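Oiling a pale wooden table, or leave it alone?

sirkka_o
We've had our kitchen table since May and I still can't decide what to do with it. It's a pale thing with lots of wavy grain.
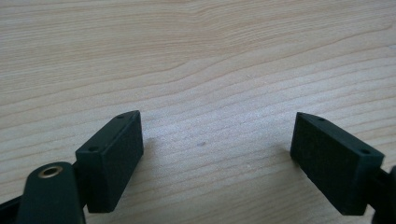 My mum says oil it straight away, my husband says don't touch it. I love how light it is and I'm terrified of it going orange like the old one did! We eat on it every day, two kids, plenty of squash. What would you do?

Teemu P
Hardwax oil, two thin coats, done. I used the Virkwood one on our worktop and it's been fine. Did go a shade darker though, I won't lie.

marjatta.a
A shade?? Mine went the colour of weak tea. I'd go for soap finish every time, it keeps things pale and costs next to nothing.

Teemu P
Soap's lovely until someone leaves a curry on it. And you're redoing it every few weeks.

marjatta.a
Every couple of months here, takes ten minutes (and I quite like doing it). Curry came out with a bit of 600 grit, by the way.

Eino L
600 is too fine before oil, it hardly soaks in. Stop well short of that.

marjatta.a
I wasn't talking about before oil, Eino, I was talking about a stain.

Eino L
Fair enough, misread you. Sirkka, try whatever you pick on the underside first and leave it a week.

sirkka_o
Underside test it is, didn't think of that. Bit of each, side by side. Does the soap have to be the proper flakes or will any do?

marjatta.a
Proper flakes, no perfume. Mix it up the night before.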